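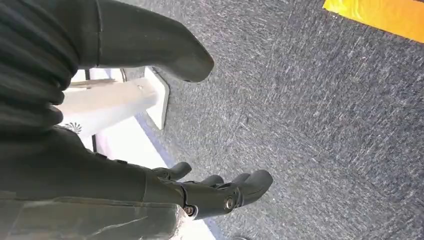

Milomstead Shared Workshop > Builds > Humanoid, right hand drifts when it hangs over the floor

csonka_rig
Mar 19, 2024
OK so wrist cam is finally up and streaming. Problem: arm goes out over the carpet, fingers part curled, I tell it hold, and the big outside finger keeps creeping closed. Thumb fine. Other two fingers fine. Takes maybe a minute to notice. Power cycle, does it again. Tendon drive, printed knuckles, the metal hub at the base of that finger is the one I swapped last week. Ideas?

lekaz
How tight is the hub? Had the same on my Luvov hand, overtightened it and the finger never came back to where I asked. Back it off a quarter turn, try again.

csonka_rig
Hand tight plus a bit. Will try tonight.

tendon_goblin
Not the hub. Creep under hold = spool slipping on the servo. Put a paint pen mark on the spool and the horn, let it drift, look at the marks. Two minutes job

lekaz
Disagree. If the spool slipped the finger would go OPEN, the spring pulls it open. His is closing.

tendon_goblin
depends which side the spring is on. he didnt say

csonka_rig
Spring opens it. So yeah, slip should open it I think?

milo_bench2
Unrelated but please get the white stand further from where the arm swings. That foot is right there on the carpet and the blunt limb on the other side is hanging down too. One bad pose and you've got three things in the same spot. We lost a forearm shell that way in the back bay.

csonka_rig
Noted. Arm speed is capped at 10 percent for now, but noted.

milo_bench2
10 percent still breaks plastic

takacs_cs
Csaba here, I did the finger firmware on the Vivville board. What's your hold gain? If you left the integral term on and the pot has noise it walks. Ours walked closed every time. Set I to zero for that one channel, see if it stops.

csonka_rig
P 21, I 2, D nothing. Same on all channels tho, and only this one moves

takacs_cs
Biggest finger, heaviest, hanging fingers down. Different load. Try it anyway

tendon_goblin
still say mark the spool

csonka_rig
Update. Backed off hub: no change, sorry Zorica. Marked spool: no slip. I to zero on that channel: stopped closing, but now it sags a hair open and stays there. Pot reads 786 at rest and jumps a few counts when I touch the cable. So noise I guess?

lekaz
Fine fine. I'd still leave the hub loose.

takacs_cs
Thats the pot wire. Reroute it away from the servo lead, twist it with its ground, then bring I back up slow.

tendon_goblin
or replace the pot, they're pennies

takacs_cs
Reroute first. New pot on a bad wire is the same bad wire.

csonka_rig
Rerouting now, need longer wire, whoever has the 26 gauge spool please put it back on the shelf

milo_bench2
its in my bin, grab it. and move the stand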